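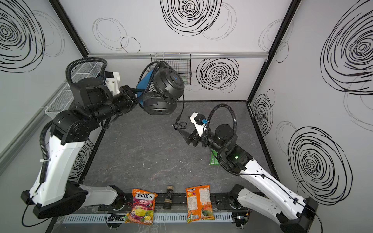 Skallis over-ear headphones, two months of daily use

I bought the Skallis in July, after my old pair lost the sound in the left side. I am a translator and I work at home, in a flat with thin walls and a neighbour who is learning the trumpet. So I wear headphones many hours a day, mostly for calls and for listening to recordings, and music only in the evening. Please read my review with this in mind. If you want to know how they do with heavy bass at a party, I can not tell you.

I ordered from Kitside and the parcel came quickly. In the box there were the headphones, a cable of 2 metres, a cloth bag and a small paper with instructions in 13 languages. The English part has some mistakes but it is possible to understand it.

Comfort

This was my main worry, because I wear glasses. With my former pair I had pain behind the ears before lunch. The Skallis press much less. On the first days they felt a little tight on the top of the head, then it became better, or I became used to it. The cushions are soft and go fully around my ears. In warm weather they are too warm, and I take them off between calls.

My colleague Hendrik Cuypers tried them for an afternoon. He has a bigger head than me and he needed to open the band to the last step. He found them acceptable but he would not buy them, so if your hat size is large, try them in a shop first.

Sound

Voices are very clear. I can hear the difference between similar consonants in a bad recording, and for my work this matters more than anything. Music is pleasant, a bit flat in the low part. I listened to the same piano album on these and on my brother-in-law's Likik pair, which costs double. The Likik is better with quiet passages. With the volume up I could hardly tell them apart.

They do not have noise cancelling. The trumpet becomes softer but it does not go away.

The cable

I wanted a wired pair on purpose, I do not like to charge one more thing. The cable is removable, and this is good, as it is always the cable that breaks first. But it is thin and it makes knots easily. When it rubs on my shirt I hear it in the ear. Also the plug is straight, and in my laptop it sticks out to the side where my cup stands. I would prefer an angled one.

Service

After five weeks one cushion started to come loose. I wrote to the shop and got an answer from Waqas Talpur the next morning. He did not ask me for photographs or a long form, he only wanted the order number, and a new pair of cushions arrived in the same week. To change them you must push a plastic ring until it clicks. It took me several tries.

My opinion

For office work, study and long calls I can recommend them. For travelling I would look for another model, they do not fold and the cloth bag protects from dust only. I give four stars from five, and I will write again here if the new cushions also come loose.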